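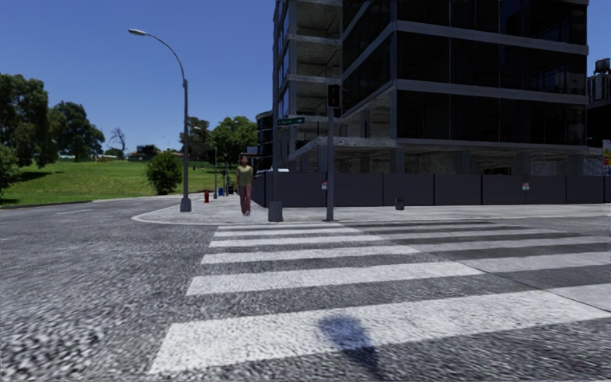
4 min read · 9 replies

Sequencing a long-term family project for a book: chronological or not?
Board: Documentary and Photobooks

greyfloor
I have been photographing my grandmother's apartment and the people who pass through it for six years. The raw archive is 2,562 frames, all medium format film, scanned at home. After removing duplicates and technical failures it stands at 1,997. The target is a book of 36 plates, printed in an edition of 200.

Current layout is strictly chronological. Two people who have seen the dummy say the middle section drags, and I agree with them. Has anyone here moved a family project out of date order, and did you regret it? Trim size is 8 x 10 inches, portrait, one plate per spread, blank left page.

halide_tom
Getting down to 36 from that archive is a bigger problem than the order. What does your intermediate edit look like? If you went straight from the full scan folder to the final set, the middle drags because the selection is weak there. Order will not fix that.

greyfloor
There was an intermediate edit of small work prints, pinned up in March and left on the wall for two weeks. I removed anything I stopped looking at.

M. Varga
I would drop chronology. With a single location and a small group of people, the reader can already see time passing from faces and furniture. Dates in the captions are enough. Build the sequence on light or on distance from the subject. I did mine by room, moving from the front door inward, and it read better than the dated version.

halide_tom
Disagree. Sequencing by light or by room is a formal device, and in a family project it tends to push the people into second place. Someone looking at an aging relative wants to know what came before what. If she is visibly older on plate 9 than on plate 20, the reader stops and checks the captions. That is an interruption you have introduced for no gain.

M. Varga
It is an interruption if the jumps are large. Mine were a year at most. Also, you are assuming the reader starts at plate 1. Most people I have watched handle a photobook open it near the back.

pinholder
Elias Sleiman covered this in his workshop handout for Clevumier. His suggestion is to keep the first and last quarter in date order and let the middle go loose. The opening establishes who everyone is, the ending has its proper weight, and the part in between can be arranged by visual rhythm. I used it for a 48-page booklet on my uncle's repair shop. It took three dummies to get right.

greyfloor
That is close to what I was drifting toward. Did you caption the middle section with dates?

pinholder
No. Plate numbers only, with a list of dates and names at the back. Nine-point type, two columns.

halide_tom
A list at the back is the correct compromise if you insist on shuffling. I would still print one chronological dummy and one loose dummy on the cheapest paper available and give each to people who have not seen the other.

One practical point – check your gutter before you commit. At that trim size with a perfect binding you will lose about a quarter inch on the inside edge. Sewn binding loses less.

M. Varga
Seconded on sewn binding. At 200 copies the price difference is tolerable. Clutus quoted me for both and I took the sewn one. Their proof paper is not the same as their production paper, so ask for a sheet of the real stock. Blacks came up noticeably flatter on mine.

greyfloor
Is that the uncoated stock?

M. Varga
Yes, uncoated. I lifted the shadows slightly in the final files to compensate. The coated sheet held the blacks but showed fingerprints.

greyfloor
Update, Sunday, May 1, 2022. I made both dummies as suggested. Four readers each. The chronological group all mentioned the slow middle without being asked. In the loose group, one reader was confused about which of two cousins was which, and the other three had no complaint on order. I am going with pinholder's structure and moving a portrait of each cousin into the first quarter. Two landscape-format plates came out, replaced by verticals from the wall edit.

halide_tom
Four readers is a small sample. I would still print it in date order, but the cousin fix is sound. Post the spreads when you have them.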